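Clutch slipping only in 3rd and 4th, is it the disc or something else?

Posted in: Drivetrain and gearbox

Marcela Čierny

Hello everyone. I am new on this site and also quite new in autocross, this is my second season with the Kunddale club. I hope this is the right section, please move it if not.

My car is a small front wheel drive hatch, 1.8 litre, no turbo, standard engine except for the intake and exhaust. The previous owner fitted a heavier clutch, he told me it is a Skidusier organic one, but I have no paper for this. It has been good until May. Then at the last event I had a strange thing. First gear is fine, I can launch hard and the front tyres spin. Second gear is also fine. But when I change to third and put the pedal to the floor, the revs go up and the speed does not follow. It lasts maybe a second, then it grips. In fourth on the drive home, going up the long hill, it did the same and for longer.

What I have checked until now:

The fluid is at the correct level and I bled it in the spring. It looked clean.
There is no oil under the car where I park it.
The pedal bites very high, almost at the top. I believe it was lower last year but I am not sure, because I did not pay attention.

There was a smell after my third run, but other cars were also there in the line so I can't say it was mine.

My neighbour says a clutch that slips must slip in first gear too, because there you have the most force. This is logical for me, and so I started to think about the gearbox. A rebuilt gearbox costs 2,000 dollars here with the fitting and it would finish my season. I would like to be more certain before I spend this money.
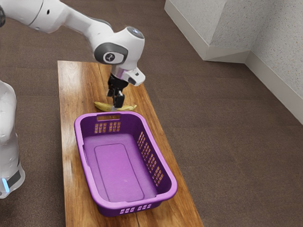
I forgot to say that the car has a hydraulic clutch, no cable, so there is no adjustment that I can find except a small rod at the pedal. I did not touch this rod. The next round is at the Jistance airfield and it is a fast course, I will need third gear for half of the lap. Can I drive it as it is, if I am gentle on the changes? And is there some test I can do at home, without removing the gearbox? I have axle stands and normal tools.

Thank you for reading, and sorry for the long message.

Birdie Pruitt

Clutch. Had the same in mine, bought a new kit, problem gone. Don't bother with the gearbox.

Ziad Awwad

Welcome Marcela. Your neighbour is right that first gear puts the most force on the road, but the force that goes through the clutch is a different matter. The clutch sits before the gearbox, so it only feels the engine. In first the car is easy to move, and if the front tyres spin then they let go before the clutch does. In third and fourth the tyres hold, the engine has to push against the whole car, and the clutch is the weakest place. So a worn clutch nearly always shows itself in the high gears first. It is the normal order.

A manual gearbox can't really slip in the way you describe. It can jump out of gear, it can crunch or whine, but the revs don't climb and then settle with the lever still in place. I would leave the 2,000 dollars in the bank.

The high bite point also says clutch to me, but with hydraulics you can't trust it completely. Please look at that small rod. There must be a little free play at the top of the pedal before the rod touches the master cylinder piston. Push the pedal with one finger and you should feel a small loose movement. If there is none, the system can hold some pressure and the clutch never closes fully - I have seen this on a car where somebody changed the pedal stop. It is a free thing to correct, so try it first. Your workshop manual will give the measurement.

For a test, find a quiet straight road with a hill. Drive in fourth at a low speed, steady, and then press the accelerator fully. Watch the tachometer. If the needle jumps ahead of the speed, it slips. Do it once or twice only, every time you do it you take something from the disc. I don't like the other test, with the handbrake on and letting the clutch out in a high gear. It makes a lot of heat and tells you less.

About Jistance, I would not go with it slipping. Being gentle on the change does not help you, as the slip comes from full throttle after the change. You may also burn the flywheel face, and then you pay for machining or a new one on top of the clutch kit.

When the gearbox is out, look at the rear main seal and the input shaft seal. Oil on the disc gives the same symptom and it does not always drip on the ground. Change the release bearing also.

Marcela Čierny

Thank you Ziad, this is very clear and now I understand the thing with first gear. I checked with my finger and there is no free play at the pedal, zero. I turned the rod back a little until I could feel some movement. The bite is a bit lower now. Tomorrow morning I will try the hill, and I will write here what the needle does.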